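Gripper drops thin cutlery after the fingers have closed on it

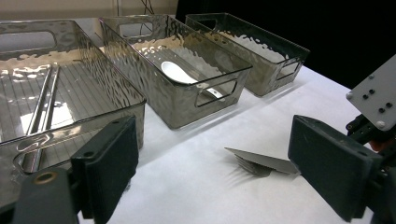 Posted by ongart_bench, 6th November

We are sorting cutlery into bins with a two-finger gripper on a Torix wrist. Spoons are fine. Forks and chopsticks are picked up, held for a moment, then slip as the wrist rotates over the bin. The controller logs fault 6 (grip lost) each time, and then carries on closing until the pads meet. Once it pinched my glove. The counter stood at 3,616 cycles when this started. Force setting has not been changed since May. Is this pads, calibration or something in the drive?

dellau_tech

Check the zero first. Thin items are gripped near the end of travel, so a small offset matters there and hardly shows on a spoon handle. Power down, clean both pads with a lint-free cloth, power up and run the homing routine with nothing between the fingers. If the reported gap at full close is more than 2 mm, a finger has shifted on its mount. Loosen the mounting screws, square the pads against each other and retighten evenly.

The closing after a lost grip is a separate matter and I would deal with it before the slipping. On fault 6 the drive should stop and hold. Look for "continue on loss" in the gripper settings and turn it off. Until then, hands out — use the stop button before you reach in.

stutholm2

had the same, new pads fixed it. ours had gone shiny

ongart_bench

Gap at full close was over the limit and the right finger was out of square. Realigned. Forks now hold, chopsticks still slip now and then, so pads are on order. "Continue on loss" was on and is now off.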